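Stop Skipping the Morning Check

I look after one machine. It is a two-armed unit with a hand on each arm, and its job is small household objects on a folding table: keys, coins, clips, bits of plastic. We call it Debnath, after the room it was first set up in. My opinion, after looking after it through a summer and most of a winter, is that the morning check matters more than any repair I have done on it, and that shops which let the check slide are paying for it in ways they don't write down.

The check at Dokcombe has six steps. Open and close both hands. Look at the cables along the forearms. Put a wrench on the wrist fasteners. Touch each fingertip to the table at a known point. Pick up a key. Put it back. Done properly it takes less time than making coffee, and that is the problem with it. A job that short feels like it can't be doing much.

Take the cables. On our arms the cable leaves the side of the hand and runs down the side of the forearm, in a loop on the left arm. That loop needs slack. Too little and the wrist pulls on the connector every time it turns; too much and the loop catches on the edge of the table. The slack changes over time as the ties creep down the arm. You will not see it creep. You will see it if you look at the same place every morning with the wrist turned the same way.

In July we lost the use of the left hand for most of a week. The log said "finger fault." We swapped the finger module, and the fault came back the same afternoon. The real trouble was a connector that had been tugged on for a long time. The check sheet for that month had ticks in every box, all in the same pen, and I am fairly sure they were all made at once. I know because some of them were mine.

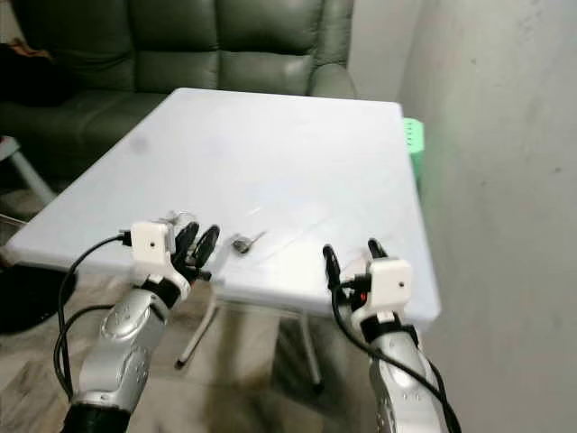 The key step gets the most complaints. People ask why a machine that costs what this one costs should start its day by picking up a house key, and why we don't use the calibration block that came with it. The block is fine. It is tall and square and easy to hold, and a hand that is a little off will still pick it up all morning. A key lies flat. The fingers have to come down to the right height and close at the right angle, and if the table has been bumped or a fingertip is worn, the key is where you find out.

The table matters too. Ours is a plain folding one, and Plultar, who sold us the arms, would have liked us to buy their steel bench. I was against it then and still am. The work is meant to carry over to ordinary rooms, and ordinary rooms have tables that flex. What a light table does need is for someone to check its height and mark where the feet go. We put tape on the floor. When the tape wears through, we put down more tape.

There is a fair argument on the other side. Presum, the logging software we run, watches motor current and joint error and will flag a hand that is working too hard. Some people think that makes the morning check a leftover from older machines. I like the software. It caught a bad bearing for me that I would have missed. But it can only report on what it has a sensor for, and there is no sensor on a cable tie or on a table leg.

Wear parts are the other place where I disagree with common practice. The manual says to change fingertips at 3,000 cycles. We change ours at the first failed key pick after a clean and a retry, whatever the counter says. One set went at 209. That looked like waste to the person who signs the orders, so I kept the old tips in a bag and showed how the pad had lifted on one side — a bad batch, and the counter would have had us running them for weeks.

So my advice to anyone setting up a cell like ours is dull. Write a short check, keep it short, and have the person who will run the machine that day do it. Don't hand it to whoever gets in first. Leave a space on the sheet for words, because a tick can't tell you that the right wrist sounded a bit rough. If a step has caught nothing in 100 mornings, you can talk about dropping it, though I would keep the cables regardless.

We still have the July sheets pinned up next to the spare parts drawer.

Contact | © Dokcombe Workshop Notes | Back to top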